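Linen room notes, second floor. Posting these as a thread so Chia-hao Yen can stop asking me for the spreadsheet.

Sarita Saxena
04/02/2020

1/ Cart restock order is bottom up. Sheets on the low shelf, towels above them, amenities on the top tier last. Load the heavy stuff high and the cart pulls left on the ramp.

2/ Small items get their own containers. Anything left free on the top tier ends up in the bin bag by the third room.

3/ Corded items are the slow part of the job. Untangle before you shelve. A cord that goes away knotted comes out worse.
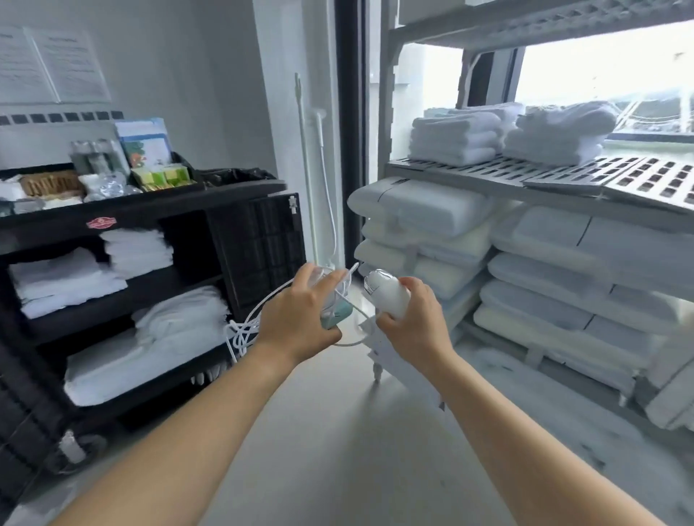
4/ Wrap loosely, in loops about a hand wide, and tie off near the plug. Tight wraps around the body strain the cord where it enters the housing. We wrote off 40 units last year, most of them with that fault.

5/ Bin liner: fold the edge well over the rim. If it slips, the liner is too small – the Ponda ones are, the Gridel ones fit.

6/ Sachets. We went through 3,000 between stocktakes and 949 were left at the last count. Reorder goes in before the end of March.

7/ Top tier layout is the same on every cart. If you prefer a different one, tell me and I'll change all of them or none.

8/ Hsieh delivery is still short on bath towels. Will update.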